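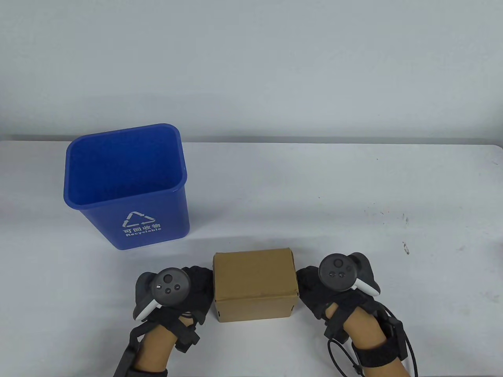
A robot learns a job a lot like you learned to tie your shoes. Someone shows it, again and again. In our workshop the teacher is a person wearing black gloves, with a game-style controller strapped to the back of each hand. The job is a small one to begin with: a cardboard box goes into a blue recycling bin. The teacher puts one hand on each side of the box, and the controllers keep track of where the hands are.

Where does that information go?

A computer writes down the place of each hand many times every second. It also writes down which way each hand is tilted. One try from start to finish is called a demonstration. Our builders, Iñaki Prieto and Genowefa Czerwiński, want 700 demonstrations before the robot gets a turn. By the second Monday in November they had 539.

Why so many?

If the box always sat in the same spot, the robot would learn only that spot. Move the box a little and the robot would close its hands on air. So the builders change things between tries. They turn the box, slide it left or slide it back. Sometimes they move the bin too.

What is the robot like?

It is called Bastix. It has 2 arms, and each arm ends in a flat rubber pad. Bastix has no fingers - it can only press on a box from both sides and lift. That is why the teacher has to lift the same way. Picking the box up by a corner would be easy for a person, but Bastix could not copy it.

What does "squeeze" mean to a robot?

A robot has to be told how hard to push. Too soft, and the box slips. Too hard, and the cardboard bends. Bastix has a sensor behind each pad that measures the push.

Try it yourself

Put an empty box on a table. Lift it with your hands flat and your fingers straight, and drop it into a bin. Now do it with the bin on your other side. Did your arms take a different path? Bastix has to learn both.

Filed under: Kids' Corner > How Things Work > Robots

Print this page | E-mail this page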